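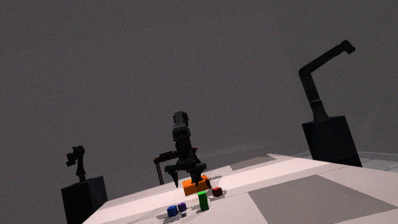

The Plimside Cut

A short story

Posted 2022-06-12

Twelve minutes to the ceremony and the bow tie has come off its clip. Toothpick. Kitchen drawer. Fixed, sort of.

Online this year, black tie from the waist up. Trackpants below. The laptop is on a stack of cookbooks and the link says waiting for host.

Best adaptation, small screen. Clunitz, six episodes, from the Domínguez novel. 900 pages in hardback. She cut 700 of them in one winter in a rented unit at Calteddale, heater on the fritz, the book sawn in half with a bread knife so it would lie flat. The ferry chapter went. The aunt went. The whole of Plimside went, the pub and the drowned paddock and the brother's letter, and that was the chapter that made her want the job in the first place.

The novelist sent one email. Where is Plimside.

She wrote back four times and sent none of them.

Waiting for host. Waiting for host. Then everyone at once, a hundred little squares, dogs, bookshelves, somebody's kid in a dressing gown. Somebody not on mute, eating chips. She looks for the novelist. Third page, bottom row, a grey cardigan and a mug. No bow tie, no fuss.

They do sound first. They do the speeches about the year everyones had. Her screen freezes on a man's open mouth and she thinks, good, let it stay there.

It doesn't.

Clunitz, says the mouth.

She knocks the cookbooks. The ceiling gets most of her speech — the fan, the water stain, her own voice thanking the producers in the wrong order. Then she gets hold of the laptop and holds it in her lap, trackpants and all, and says she'd like to read something that isn't in the show.

She's got the half a book beside her. The wrong half? No. Page turned down since winter.

"The road into Plimside floods in June," she reads, "and so we went in June."

They give her forty-five seconds. She takes teh lot, and then some. On the third page, bottom row, the mug goes down out of sight, and the novelist leans in close to hear.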